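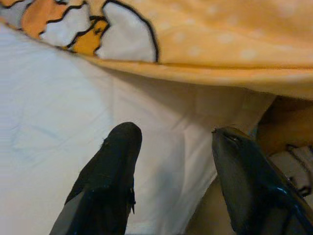 4.2 Reasons for missing training

Filed under: Sport Participation > Community Clubs > Research Papers

The survey went to all 707 adult members of the two judo clubs, Lindeck and Elgate, and 276 of them returned a form that could be used. Forms were left out if the member had not trained at all during the season, or if the page on attendance was blank. Members who had joined after December were kept in, but their answers on the autumn term were not used.

Attendance records came from Wikurent, the booking system that both clubs use. Members book a place on the mat and are marked present by the coach. The records do not show why a person stayed away, and coaches at Elgate told us that late arrivals were sometimes never marked. We therefore use the records only to sort members into regular and irregular groups, and rely on the survey for reasons.

Work was the reason given most often at both clubs. It covered shift changes, overtime and long trips home. Members with fixed hours also gave it, mainly for the early session at Lindeck, which starts before many people have finished for the day. Injury came next. Most of those who ticked it wrote about fingers, shoulders or knees, and several said they had gone back too soon and then missed more sessions than they would have if they had waited.

Being tired was a separate item on the form. We had expected it to go together with work, but many members who ticked it did not tick work. In the free-text box they wrote about young children, poor sleep or a hard session earlier in the same week. Beginners ticked it more than holders of higher grades, who may simply be more used to the load or may have already dropped the sessions they could not manage.

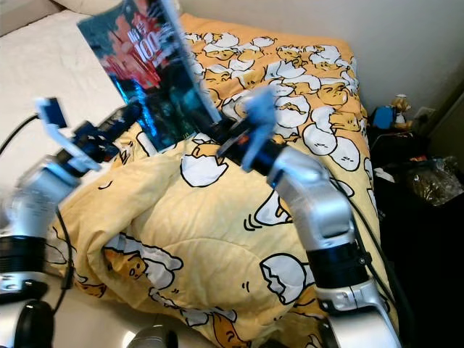
One reply from Lindeck said that missing a single class was never the problem, and that the hard part was walking back in after three weeks and finding that everyone had moved on to new throws. Similar remarks came from other beginners at both clubs. They described a gap in what they knew more than a loss of fitness. Higher grades hardly mentioned it.

Cost was ticked less than we had thought it would be. The clubs charge in different ways: Elgate takes a monthly fee, and Lindeck sells a card that is stamped at each visit. Irregular members at Elgate complained of paying for sessions they did not use. At Lindeck the complaint was that there was no push to come, as an unused stamp could be kept for later. Neither group said that a change in price would by itself bring them back.

The MacBrayne hall, where Elgate trains, was closed for repairs for part of the spring. Members were offered places in a school gym across town. Some did not take them up, and a few of these wrote "hall" under other reasons. We have coded those answers as travel. Drinking water and changing space were raised as minor points under the same item and are reported there. 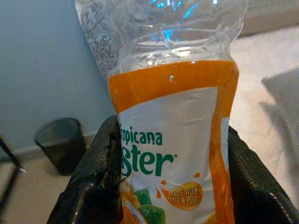 Figure 2. Clear plastic bottle, label with orange band.

Answers did not differ much between men and women once grade was taken into account. Women at Elgate more often gave the lack of a training partner near their own weight, and the women's session there was moved to a later hour in the summer for a different reason, so the two effects cannot be pulled apart with the present data. Section 4.3 looks at members who stopped training altogether.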